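Thread: Blue and gold cap pen, storing it nib up in a cup with tissue

Posted in: Pens, Inks and Desk Storage
Friday, November 7, 2025

kalside_desk
I have been using the same blue cap pen for log sheets since January. Metallic blue body, gold clip, a line of small lettering on the barrel that is starting to wear. It used to live flat on the table. Lately it has been starting dry: 2 or 3 strokes before ink reaches the paper, worse after a weekend.
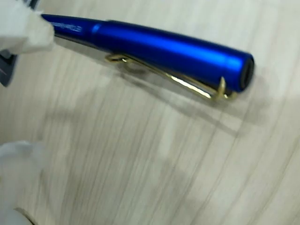

The refill is a Prenov medium, 9 weeks old. I swapped in a second one from the same pack and got the same result, so I doubt it is a bad refill. My current plan is to store the pen upright in a cup packed with tissue. Question is which end goes up, and whether the tissue does anything useful.

tolerance_stack
Depends on the ink. For a gel or rollerball, tip down or flat. Tip up lets the column settle away from the ball and you get exactly the dry start you describe. For a fountain pen, tip up is normal. You say refill, so I assume rollerball.

kalside_desk
Rollerball, yes.

ferrule13
Disagree in part. I kept 13 rollerballs tip up in a drawer rack over a winter and only one skipped. Cap seal matters more than orientation. Check the inner liner of the cap. If it has cracked, the tip dries out whichever way you store it.

tolerance_stack
A drawer is closed and a cup on a table is open to the room. Those results don't transfer.

ferrule13
The tip is inside a cap in both cases. The drawer is irrelevant if the seal holds.

olszewski_fan
Setting orientation aside, look at the holder. A light plastic cup with one pen in it has a high center of gravity and will go over the first time a sleeve catches it. I would use an Olszewski desk block, or at least put some weight in the bottom of the cup.

kalside_desk
I don't want to buy a block for one pen. Floor space and shelf space are also limited, so whatever I use has to have a small footprint.
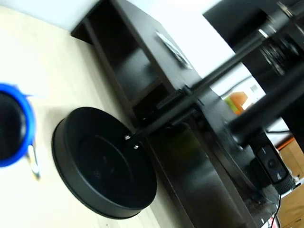
On the shelf option: it has been suggested to me before that the pen go in a cubby. I tried it for a week. The unit is very dark brown, nearly black, and the compartments are in shadow, so a navy cap disappears in there. Pale wood is a much better background for finding a blue pen. Top of the unit would work for light, but I already have a flat metal plate lying on it and I would rather keep small items off that surface.

nundura
Line the cubby with white card. Costs nothing.

kalside_desk
Possible. It doesn't fix the reach, though. I want the pen at hand when I am writing.

nundura
Then the cup. Crumple the tissue, don't fold it. Folded tissue slides as a block and the pen leans anyway. Crumpled tissue grips at several points. Replace it when it goes flat.

kalside_desk
Crumpled is what I went with. Clip end up, so the cap can be grabbed without digging. 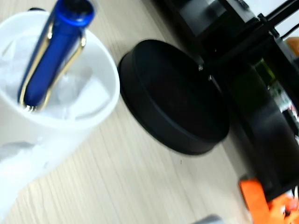

Blue pen in the white cup, tissue packing

tolerance_stack
If it is capped and the cap is up, your tip is up. That is the orientation I advised against in my first reply.

kalside_desk
Understood. I am testing ferrule13's point first. I will inspect the liner, leave it cap up for 9 days, and then run the same test cap down with a fresh refill.

ferrule13
Use the same refill for both or you are changing two things at once.

kalside_desk
Fair. Same refill, then.

olszewski_fan
Still think you want weight in that cup. A couple of large washers under the tissue would do it.

nundura
Washers will rust if you ever rinse the cup without emptying it. Glass pebbles.

kalside_desk
No pebbles to hand. Will look. Liner check tonight, results in this thread.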